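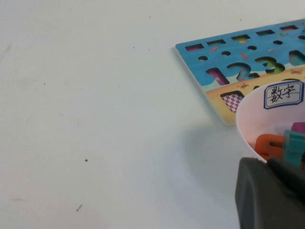
I have wanted to write about the Barkodholm table for months, and I kept putting it off on purpose. Anybody can love a table in its first week. Ours has now been through a whole winter of breakfasts, tax paperwork, pie dough and one very long afternoon of gluing a chair leg, and I still get a little happy when I walk into the kitchen and see it. So, time for the review.

We paid $500 for the white one with the drop leaf, which was the very top of what I was willing to spend. Before that we had my aunt's old pine table, and I loved it, but it had a wobble that no amount of folded cardboard could fix, and it took up so much of the kitchen that you had to turn sideways to get to the fridge. Canan Sezer from my pottery class had the Barkodholm in her apartment already and let me come over and lean on it, sit at it, bang my knees on the underside and generally be a nuisance. I ordered mine that night.

Delivery and putting it together

It came in two boxes. The top is heavy! Get someone to help you up the stairs with it. The instructions are drawings only, and they are good drawings, except for step 6, where the left and right brackets look exactly alike on paper and are not alike in your hand. Look for the little notch. The notch faces out. I had one bracket on backward for a good ten minutes and couldn't work out why the leaf wouldn't swing up.

Everything else went fine. All the screws were there, plus a couple of spares, and the hex key in the box is a decent one with a long arm. I did the last tightening with my own screwdriver, then went around again after a week, and nothing has come loose from that day to this.

Living with it

It stands 30 inches high, so regular chairs work and you can still cross your legs underneath. With the leaf down it sits against the wall and seats 2 people very nicely. With the leaf up we get six around it, and I have done Thanksgiving that way, with the turkey on the counter and everything else on the table. The leaf locks with a click you can feel. I was nervous about somebody leaning on that end, and my brother-in-law leans on everything, and it didn't budge.

The finish is what I'd call a soft white. It isn't shiny, which I like a lot in the morning when the sun comes straight in. Now, a white table shows things. Toast crumbs, pepper, pencil marks, the fluff off a sweater, you will see every bit of it, and if that sort of thing makes you itch, buy the oak color. I've made my peace. I wipe it once after dinner with a damp cloth and a drop of dish soap and let the rest of the day be what it is.

Stains have been much less trouble than I expected. Turmeric scared me, and I left a splash overnight without noticing, and it came off with baking soda paste and some patience. Ballpoint needed rubbing alcohol. Red wine, coffee and beet juice all wiped right up. The only permanent mark we have is a faint ring from a hot pot, and that one is all my fault, the leaflet says plainly to use a trivet.
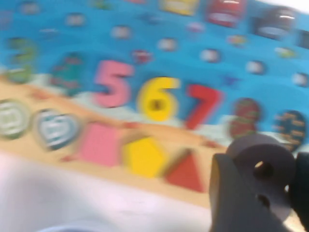 It's also a really good surface for kids, which I hadn't thought about at all when I bought it. My niece and nephew are over a lot, and the corners are rounded enough that I've stopped wincing when they run past. Paper doesn't slide around on it, and washable marker truly does wash off. Play dough lifts off clean once it dries a bit, so leave it alone and come back later.

What I'd change

The drawer. There is a shallow one on the wall side, and when the table is pushed against the wall you can't open it, so mine holds birthday candles and a deck of cards and I forget about both. I'd happily trade it for a shelf. The felt pads that come with it are thin, too, and I swapped them out in the first month.

Did I look at others? Oh yes. The Bultgate was cheaper and very pretty, but the leaf rests on one swing leg right where your shin wants to be. The Papadopoulos is gorgeous solid wood and would outlive me, and at $1086 it can go be gorgeous in somebody else's kitchen. My neighbor Palesa Ntuli has a Bevero with a glass top, and she likes it fine, but we both agreed that every fork sounds like a fire alarm on that thing.

If your kitchen is small and you feed more people than it was built for, go and lean on a Barkodholm. Buy the better felt pads while you're out, and remember the notch faces out.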